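Matte dark gray tabletop – how do you keep it looking decent?
Forum > Home > Furniture & Surfaces

laine_r
Got a dark gray table, matte finish, 4 months in. Love the color, hate the upkeep. Every fingerprint shows. Using a white tray for drinks and stuff but now the tray's getting scuffed too. Any tips??
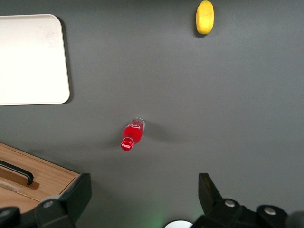
Tried dish soap, tried a dry cloth, tried one of those melamine sponges (once, on a corner, never again). Left a shiny patch. Is that permanent?

osamuf
Yes, permanent. Melamine is an abrasive, it polishes matte. Sorry.

Tray scuffs are easy tho. Baking soda paste, soft cloth, rinse.

TahaR
Disagree on baking soda, took the gloss right off mine. Warm water and a drop of soap, leave it 20 minutes, wipe. Done.

osamuf
Mine was never glossy so maybe thats the difference. Fair enough

khuc_t
Microfiber, barely damp, then a dry one straight after. No sprays. I used the Vadura stuff for a while and it just builds up – streaks everywhere in evening light.

Also don't leave soda bottles lying on there if the cap isn't tight. Ask me how I know. Sticky ring for a week.

laine_r
lol noted. And lemon juice?? My aunt swears by it

TahaR
No. Acid on a finish you don't know, bad idea. Keep the lemons for eating

ilham.l
I use lemon on my tray all the time, its fine. Wouldn't put it on teh table though.

khuc_t
What's the top made of, do you know?

laine_r
No clue, bought it used for 62. Will check underneath for a label tonight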